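4. Comparing Two Grippers on the Box-Packing Run

In this section
4.1 What you need
4.2 Setting up the surface
4.3 Checking the grippers
4.4 The run
4.5 Scoring
4.6 Swapping pads
4.7 If something goes wrong

By now you have both hand-held grippers assembled and you have done the open-and-close drill in Section 3. Good, because this is the fun part! The box-packing run is the test we go back to more than any other. It takes a handful of ordinary things and an open box, and it shows you differences between two grippers (or two sets of pads on the same gripper) that you will never find by squeezing foam blocks on a bench.

You can do the run with one gripper or with a pair, one in each hand. If this is your first time, do the whole thing with one gripper first. Two hands are faster, but they also hide a weak grip, and a weak grip is exactly what you want to see.

4.1 What you need

Two grippers to compare, or one gripper and two sets of pads
An open storage box with low enough sides that you can reach the bottom
A mix of small things from around the house (see the notes below)
A blanket or a thick towel
Kitchen scale
Tape measure
Timer
Score sheet from Appendix B

Choosing the things to pack is half the test. Go for a spread of shapes and surfaces. You want something that rolls, something soft and shapeless, something flat, something slick, and at least one thing with a hole through it. Colton Fortin put together the first set in March from whatever was in his kitchen drawer, and the drawer was a better test kit than anything we had bought up to then.

Note: Keep each thing under 200 g. Heavier loads belong in Section 5, where you will be using the wrist strap.

Caution: No glass, no blades, nothing under pressure. Make sure every cap is screwed all the way down before you start. A tube squeezed across the middle can pop a loose cap off, and then you are cleaning ointment out of a hinge.

4.2 Setting up the surface

1. Spread the blanket over a bed or a low table. Do not pull it tight. A little give in the surface makes flat things harder to pick up, and that is good for the test.

2. Put the box down with one long side facing you.

3. Lay the things out in a row between you and the box. Let some of them touch or overlap. It is tempting to space them out neatly, and your scores will look great if you do, but you will learn very little.

4. Measure from the front wall of the box to the spot where you will rest the grippers between picks. Set this to 600 mm and mark it with a strip of tape. Use the same mark for both grippers.

5. Take a phone picture of the row before you touch anything. You will need it to put everything back the same way for the second gripper.
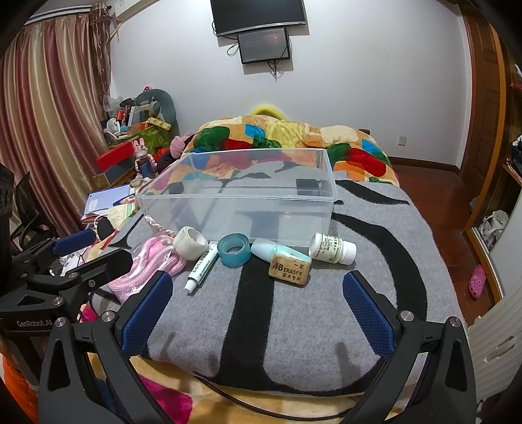 NUNDERO GRIP LAB | Hand-Held Tools Team

With a row like this one, we usually work from the end with the pink rope toward the white medicine bottle. The rope is a great opener. It is loose, part of it is in shiny plastic, and fingers that close a little unevenly will come up with one loop and leave the others behind. The bandage and the teal tape can both be picked up two ways, by pinching the outside or by putting one finger through the middle. Try both and write down which one you used.

The 4B eraser is Ekene Effiong's favorite and I have come around to it too. Set it so that it overlaps the bottle next to it. Can you lift the eraser and leave the bottle where it is? Some pads do this so cleanly that you will want to do it again just to watch.

Note: A clear box lets you see through the sides, but the pattern of the blanket shows through as well. If you are also recording video and find the rim hard to pick out, switch to a plain blanket and try again. Do not change blankets partway through a comparison.

4.3 Checking the grippers

Do this for each gripper before its first run of the day.

6. Open the fingers all the way and measure the gap between the pad tips. The test set is built for an opening of 100 mm. A smaller gripper can still do the run, but write its opening at the top of the sheet so that nobody compares the two blindly later on.

7. Close the fingers slowly and watch the pads meet. They should touch along the whole face. If they meet only at the tips, go back to 3.2 and reset the linkage.

8. Wiggle each finger from side to side. A tiny bit of play at the pins is fine. If you can hear it click, tighten it.

9. Wipe the pads with a barely damp cloth and let them dry. Skin oil changes everything! Dale Lavoie once spent a whole Wednesday convinced that the Idby pads had gone bad, and one wipe brought them right back.

Caution: Keep your free hand away from the linkage while the fingers are closing. The gaps in the outer links are big enough to catch a fingertip.

4.4 The run

10. Rest the gripper on the tape mark with the fingers open.

11. Start the timer and pick up the first thing in the row.

12. Lift it clear of the rim, move it over the box, and lower it until it is close to the bottom. Then open the fingers. Dropping from rim height counts as a miss.

13. Go back to the tape mark before the next pick. This feels slow at first. Stick with it, as it keeps your approach the same for every thing on the list.

14. If something rolls away, follow it and pick it up where it stops, as long as it is still on the blanket. If it leaves the blanket, mark a miss and move on.

15. Stop the timer when the last thing is in the box.

16. Empty the box, lay out the row again from your picture, and repeat. Do 6 runs with the first gripper, take a break, and do 6 with the second.

Your first run will be your worst. Throw it out if you like, but throw out the first run for both grippers.

Using two grippers at once

Rest both on the tape mark, a shoulder width apart. One may steady while the other picks, and you may pass things from one to the other. What you may not do is use the body of either gripper as a scoop. Only the pads should be doing the lifting. The rope gets much easier with two hands, and if it does not, your pads are probably sliding.

4.5 Scoring

For every thing in the row, write down one of these:

Clean: picked on the first try and lowered into the box
Retry: took more than one try, but made it into the box
Miss: dropped, lost off the blanket, or given up on

Add the total time at the bottom. Then add a few words on how it felt. Please do not skip this! The marks tell you which gripper did better, and the comments tell you why. "Had to twist my wrist for the eraser" is worth more to the next tester than a second saved.

Compare the sheets one thing at a time before you look at totals. When Myrto Gkikas ran the Skastden pads against the Idby pads on the same gripper, the totals came out almost even. Line by line it was a different story. The Skastden pads were wonderful on anything round and kept losing the flat eraser, and the Idby pads did the reverse. If you had looked only at the bottom of the page, you would have called it a tie and gone to lunch.

4.6 Swapping pads

If you are comparing pads on one gripper, change them like this:

17. Open the fingers fully and lay the gripper on its side.

18. Push the old pad out from the tip end. Do not pry from the side, which can tear the backing.

19. Slide the new pad in until it seats. Check that both pads slant the same way toward the center.

20. Repeat steps 6 through 9. Yes, all of them. A new pad can change the opening enough to matter.

Note: New pads often feel a bit too grippy and then settle. Give them one practice run before you start scoring.

4.7 If something goes wrong

The tape or bandage keeps spinning out of the fingers.
You are pinching above the middle. Come in lower, or go through the hole.

A slick bottle shoots forward when you squeeze.
Line up the fingers across the bottle and close more slowly. If it still shoots out, check for uneven pads (step 7).

The tube comes up and then swings.
Grip it closer to the cap, where it is stiffer.

The fingers bump the rim on the way in.
Raise your wrist, not your elbow. If you still hit the rim, your opening is too wide for the box. Close the fingers part way before you reach in and bring the thing in end first.

One tester gets far better scores than everyone else.
Have that person watch a few runs and talk through what they see. Gunvor Rustad did this for the Echevarría sessions, and most of the tips in this section came out of it.

Once you have sheets for both grippers, keep the test set together in its box, with a copy of your layout picture taped inside a folder. You will use the same things again for the weighted lifts in Section 5.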